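Questions about bags, shelves and the shop in general

We get the same letters and calls fairly often, so Carys Sayce sat down with me and we wrote out our answers properly. If yours isn't covered, do ring or stop in — we like a chat. Last looked over 2025-11-13. — Nerys Mostyn, Griffiths Gift & Home

## Do I have to pay for a bag?

No, you don't. If you buy something from us, you get a paper or carrier bag to take it home in, and if you'd like a second one for a present, please ask. We only charge when somebody wants a stack of them with no purchase, and then it's a small amount that goes straight back into the bag order.

## Can I bring my own?

Please do! Any bag at all, from any shop, in any state. Carys has packed a dinner set into a gym bag and it got home fine, or at least we never heard otherwise.

## Do you sell the newspaper-print kind?

We're asked about this style more than any other, and I understand why. There's something cheerful about a white bag covered in black newsprint, and it seems to go with any present you put inside it. They come and go with our supplier, Orkico, and we can't promise a particular layout, as the printing changes from one batch to the next. 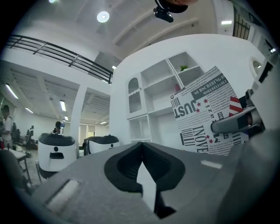

I should say a word about the wording, too. The lettering on these bags is there for looks, and it doesn't always spell what you'd expect. One customer was quite worried that "SUBSCRIBING IS MOREELIABLE" meant she had signed up for something. She hadn't, and you won't have either. We're fond of the odd spellings by now, and I'd be a little sad if somebody corrected them.

## How much can one of these bags hold?

For paper, we suggest candles, cards, a scarf, a book or two. Heavier things like our Trakau mugs should be wrapped one at a time and set flat on the bottom, with a piece of card underneath if you have it. Carry the bag with a hand under it if you're walking any distance. If it's raining, tell us at the counter and we'll find you something sturdier.

## How should I keep bags at home so they're nice enough to reuse?

Fold them flat along the creases they came with and stand them upright, like records. I keep mine in an open cubby, small ones in front and big ones behind, and a little potted plant in the cubby above so the whole thing doesn't look like a stockroom. Cubbies are wonderful for this. You can see what you have, and you stop buying gift bags you already own.

## Do you sell cubby shelving?

We sell one range, the Jilulon, in white only. The tall unit weighs more than 800 ounces boxed, so please bring a friend or ask us about delivery. Fix it to the wall, even if it feels steady, and especially if there are children or cats in the house.

## Can I order bags in bulk for a wedding or a school fair?

Yes, with a bit of notice. Our largest order so far was 1,382 bags for a fair in June, and we needed every bit of the month before to get them in. Write down your date, the size you'd like and whether you need handles, and leave it at the counter or mail it to us with your phone number.

## Can I return a bag that tore?

Bring it in and we'll swap it. You don't need the receipt for that.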